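Stuvulholm Institute for Food and Household Studies
Call for Participants: Fruit Selection and Home Storage Study

Posted September 23, 2020

The Stuvulholm Institute invites adult residents of the Onum area to take part in a study of how households choose, store and use fresh fruit. The study is carried out by the Institute's Department of Consumer Research and is supported by the Yurchenko Fund for Applied Nutrition. Enrollment is limited to 100 participants.

Background

Fresh fruit is among the foods most often thrown away at home. Earlier work by the Department relied on mailed surveys, in which people were asked to recall what they had bought and what they had discarded during the previous month. The answers were useful but incomplete. The present study combines a short visit to the Institute with a diary kept at home, so that stated preferences can be compared with daily habits.

Apples were selected as the main fruit for the study. They are sold throughout the year, are familiar to nearly all shoppers, and may be kept in many different ways, from a bowl on the counter to a cold cellar. 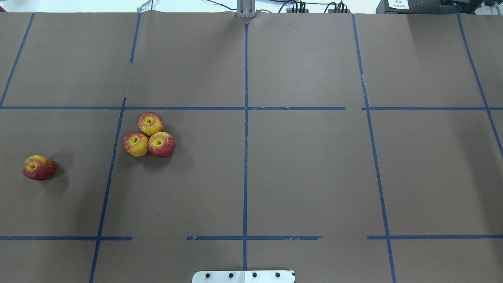
What Participation Involves

1. Selection session. Participants attend one session at the Plorkex Building. They are asked to look at apples, rank them in order of preference and state what they would expect to pay for them. No tasting is required. A session takes almost 2 hours, including a break and the signing of forms.

2. Home diary. For six weeks following the session, participants record the fresh fruit brought into the home, where it is kept, and whether it is eaten, cooked, given away or discarded. Entries may be made on paper or online. Most days require only a few minutes.

3. Closing interview. At the end of the diary period, a member of the study staff will call to discuss the entries. The interview may be scheduled in the daytime or in the evening.

Who May Apply

Applicants must be 18 years of age or older, must do at least half of the food shopping for their household, and must expect to live at the same address through the end of November. Households of any size are welcome, including persons living alone. Only one person per household may enroll.

Persons with a known allergy to apples or other tree fruit are asked not to apply. Current employees of the Institute and members of their immediate families are not eligible. Persons who work in the growing, packing or sale of fruit may apply but should state this on the form – their answers will be studied as a separate group.

Session Arrangements

Each participant is assigned a separate work table. Sessions are held at set hours, and late arrivals will be offered another time if one is available. Participants who use reading glasses should bring them. Perfume and scented hand lotion should not be worn on the day of the session.

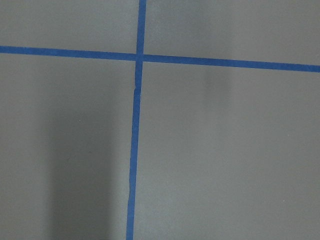
Tape markings on a work surface.

The Plorkex Building is accessible by ramp from the parking area, and an elevator serves all floors. Applicants who need seating of a particular height, large-print forms or an interpreter should note this when applying. Face coverings are required in all shared areas of the building.

Payment

Participants who complete the study will receive $100, paid by check after the closing interview. Those who attend the selection session but do not complete the diary will receive a partial payment. Bus fare to and from the session will be repaid on presentation of a receipt. Parking is free.

Privacy and Consent

Participation is voluntary, and a participant may withdraw at any time without giving a reason. Names and addresses are kept apart from study answers and will be destroyed once payment has been made. Results will be published only in group form. The study plan has been reviewed and approved by the Institute's Office of Research Ethics – a copy of the approval letter may be requested from the study office.

How to Apply

Application forms are available at the front desk of the Plorkex Building and at the Onum Public Library. Completed forms may be returned in person or by mail to the Department of Consumer Research, Stuvulholm Institute, 2000 Yurchenko Avenue, Onum. Please write "Fruit Study" on the envelope.

Applications will be considered in the order received. Applicants who meet the requirements will be sent a consent form and a choice of session times. Those who cannot be placed may ask to be kept on a waiting list for the spring round of the study.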